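Dalness 牛仔蓝厨房擦布
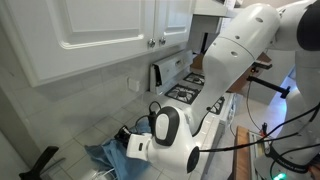 我们做厨房用布有些年头了，店里卖过格纹的、条纹的、印柠檬的、印小鸡的，每年都有人来问：有没有一块颜色耐看、不花哨、洗了还能继续用的？Dalness 就是照着这个要求做出来的。颜色是浅浅的牛仔蓝，没有图案，没有花边，四边双线锁缝，一角有个小挂环。说出来平平无奇，可是用过几个星期以后，我自己家里的其他擦布基本都退到柜子最里面去了！

先说颜色。定色花的时间比织布还久。深蓝染过，太沉，放在浅色台面上像一块补丁；灰蓝也染过，阴天看着有点脏。最后选的这个蓝，像穿了两三年的牛仔衬衫，洗得发软、发白的那种感觉。白瓷砖台面、白橱柜、白灶台的厨房特别适合它，一团蓝色随手搁在那里，整间厨房就有了点生气（我家厨房就是一片白，所以承认有私心）。木色厨房也好看，不锈钢台面稍微冷一点，配个藤编的面包篮就暖回来了。

再说布。纯棉，斜纹织法，克重不算高，拿在手里是软的，不是那种硬邦邦要洗十回才吸水的新布。出厂前已经预洗过一遍，拆开过一次清水就可以用。吸水方面我们拿它和店里的 Resmont 华夫格布比过，单次吸水量 Resmont 更多，它毕竟厚得多；Dalness 的长处在于干得快，拧干挂在水龙头旁边，做完一顿饭回来摸，已经差不多干了。梅雨天在厨房里待过的人都明白这有多要紧，布不馊，心情就好一半。

规格

品名：Dalness 厨房擦布
颜色：牛仔蓝（单色）
材质：100% 棉，斜纹
尺寸：60 × 60 厘米
包装：每组 6 块，纸带捆扎，无塑料袋
挂环：同色棉带，缝在一角
洗涤：可机洗，可低温烘干，不可漂白
产品编号：DN-16

为什么是正方形？因为好折。对折两次，得到一个小方块，刚好一只手能盖住，擦台面时换一面、再换一面，一块布翻来翻去可以用到八个干净的面。长方形的布擦碗更顺手，这一点我们认，所以如果您主要用来擦碗碟和玻璃杯，请看同系列的 Masri 长巾，那块更薄，也更不掉毛。

适合用在哪里

瓷砖台面是它最拿手的地方。瓷砖本身好擦，麻烦的是砖缝，太厚的布陷不进去，太光滑的布又带不走东西。斜纹布表面有一点点细棱，折出一个角来沿着缝推，面粉、咖啡粉、盐粒这些细碎的东西能推出来不少。推完抖进水槽，再用湿的一面过一遍。

灶台周围也行。先让灶具彻底凉下来，拆下锅架，布浸温水加一滴洗洁精，拧到不滴水，从外圈往里擦。油厚的地方把湿布敷上去等几分钟，油自己会松，不用使蛮力。有位老顾客 Ibsa Tesfamariam 写信来说，她用小苏打糊配这块布擦煤气灶的旋钮底下，效果比她以前用的百洁布还好，而且不留划痕。我们照着试了，的确不错！不过小苏打用完要多清两遍，不然布干了会发白发硬。

橱柜门也推荐试试，尤其是门板带凸起线条的那种，线脚里最容易积一层又黏又灰的油尘。拿一块半湿的布，用指尖顶着沿线脚走一圈，圆拉手的根部也绕一下，再换干布收水。漆面柜门请务必把布拧得很干，水留在门板下沿时间长了，漆会鼓。后墙瓷砖上有插座的地方，只用干布，别图省事一起抹过去。

垫锅我们不建议。它只有单层，隔不了多少热，端热锅请用我们的 Jakier 夹棉锅垫。

怎么洗

第一次请单独洗。染料是固色过的，但头一两回水里还是会有一点淡蓝，和白衬衫混洗的后果就不用多说了。之后和深色衣物一起，40 度以内，正常程序。不要加柔顺剂，柔顺剂会在棉纤维上留一层膜，布摸着很滑，水却吸不进去。如果已经加过，用热一点的水加半杯白醋泡半小时，再空洗一次，吸水性大部分能回来。

颜色会慢慢变浅，边缘和折痕处先浅，这是棉布的脾气，我们反而很喜欢。办公室茶水间里那块用得最久的，现在几乎是天空的颜色了，织纹还好好的，一个洞都没有。缩水方面，预洗之后还会再缩一点点，主要在前三次，量下来每边少一厘米左右，折起来看不太出来。

不用熨。真的想熨也可以，中温，趁微潮的时候。但它更适合皱着，随手一抓一放，软塌塌堆在台面上，比叠得整整齐齐还好看。

几块够用

我家的用法是三块在外面轮着：一块管台面，一块管灶台，一块专门擦手。剩下的三块放抽屉里备着。颜色都一样，怕弄混的话可以在挂环上缝一针不同颜色的线，我妈妈用的是红线管灶台、白线擦手，台面那块什么都不缝，几年下来没有搞错过。家里人口多、每天都开火的，两组会从容一些，不用隔一天就惦记着洗布。

这一批

新一批总共织了 700 块，和上一批相比，挂环加宽了（之前有顾客反映挂环太细，挂钩粗一点就套不上），锁边线也换成了与布同色的棉线，原来的涤纶线低温烘干没事，偶尔有人高温烘，边上会起皱。布身没有改动。两批混着用，蓝色会有轻微深浅差异，旧的洗得越久差得越明显，摆在一起倒也挺和谐。

下一批大约要等到 12 月。想要别的颜色的朋友，我们正在打一个燕麦色的样，织出来的小样手感很好，就是沾了番茄酱以后有点惨，还在想办法。

可搭配

Resmont 华夫格擦布：更厚，吸水多，适合沥碗
Masri 长巾：薄，不掉毛，适合擦玻璃
Jakier 夹棉锅垫：双面夹棉，带挂环

退换

未下水的整组可以退换，拆了纸带没关系，布还是干净的就行。洗过以后发现跳线或者锁边开线，请拍一张照片发给我们，连同订单号，我们补寄一块新的，旧的您留着擦窗台。

本页更新于 2018-08-05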